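Use of the Sturik community hall for a party branch meeting

Posted by Merike Ramanauskas, Nov 7, 2022

Our local branch wishes to hold its annual meeting in the Sturik community hall, which belongs to the district council. We expect 40 members. The hall rules state that council property may not be used for campaign purposes, but they do not mention internal party meetings. Is a branch permitted to book the hall, and must it pay the full rate?

Algirdas Vanags

A branch may book the hall on the same terms as any other local association. The rule on campaigning applies from the day an election is called until the close of polls. Outside that period, an annual meeting to elect officers and approve accounts is treated as a private hire. The application should be sent to the bookings office in writing and should name the person responsible for the hall on the day. Payment of the full rate is required, together with a deposit of 100 - a reduced rate would count as a donation in kind from a public body.

Hondavis resident

We were refused in May, but that was during the election period. Ask again.

Lūse Branch Secretary

The previous reply is correct as to the rate. Please note also that the kitchen is booked on a separate form, and that posters may not be fixed to the walls of the main room. Tables should be requested when the booking is made.

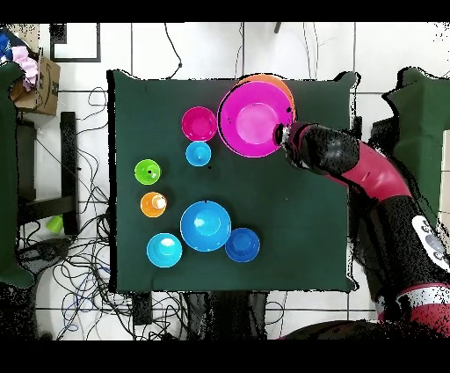
Bowls and cups on a table with a green cloth.

Applicants in Cativik should write to their own council, where different rules apply.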